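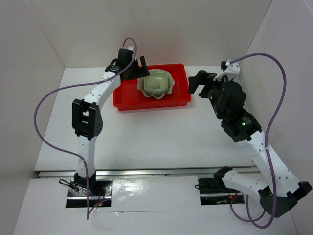

Catalina Gallardo opens the Zunley workshop to visitors two times a year, and she prefers small groups. "When there are many people, they only look at their telephones," she told me when I came in December 2023. She gave me a chair close to the bench, where the two white arms had a pale green bowl between them on a red tray. I asked why a bowl. "Because everybody has one at home. My mother understands a bowl." The wavy rim, she said, is more difficult for a gripper than a straight one, and she likes it when visitors find this out by asking.

In September the open day brought up to 200 people, many of them from the schools in Aravena. Gallardo remembers it with mixed feelings. The children wanted speed, and her team works slowly — very slowly, she admits. "One boy asked me if it was sleeping. I said no, it is being careful, like you with a glass of milk."

She came to Zunley from Sonow, where she repaired packing machines. The work there was louder, and she does not miss it. What she misses is the canteen.

Before I left I asked what she would change for the next visit. "More chairs," she said. "And I would talk less at the start. People come to see the arms, and I make them wait."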